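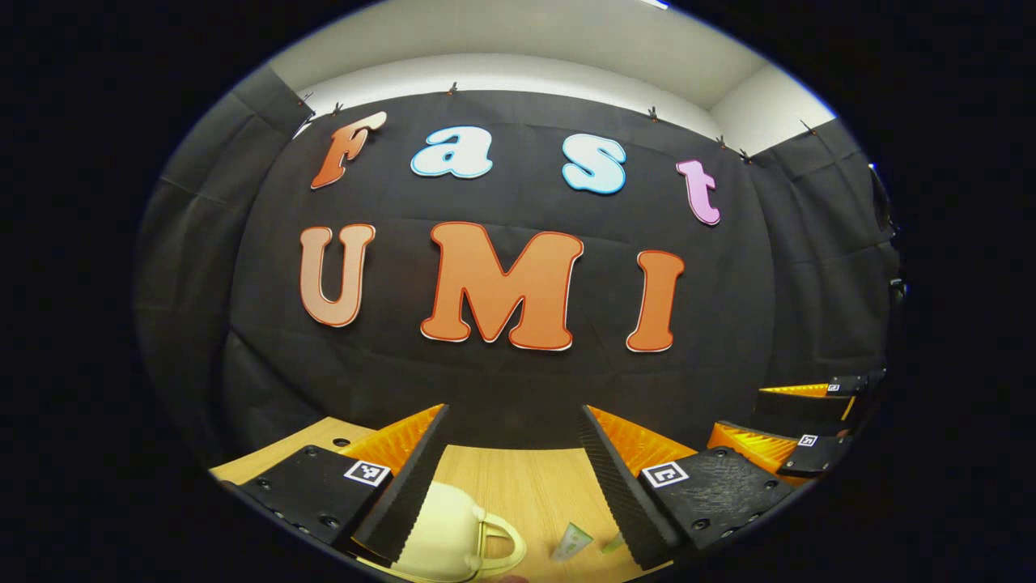

Scissor lift or two-post for a low garage?

gravelpit23
Ceiling is 100 inches at the lowest beam. The Wurnau dealer swears a two-post will fit. I have my doubts. Quote is $3657 before freight.

ovava_dan
It won't fit. You'd get a sedan up to waist height and then you're staring at the beam. Get a mid-rise scissor and be done.

toolcrib
Disagree. I've run a short Akora two-post under a low ceiling for years. Scissors block the middle of the car, so good luck dropping a transmission.

ovava_dan
How often does he drop a transmission?

gravelpit23
Never so far. Brakes and oil, mostly.

toolcrib
Then why pay that much for any lift – jack stands are cheap.

hexkey
Before anybody buys, what's the slab? Dealers love to skip that part. Gebreyes wanted $100 to come drill a test hole in mine and I still don't know if I believe the number they gave me.

gravelpit23
Dealer says the slab is "probably fine." I'll drill it myself Monday.

Contact us | Copyright Lift & Bay Forum | Back to top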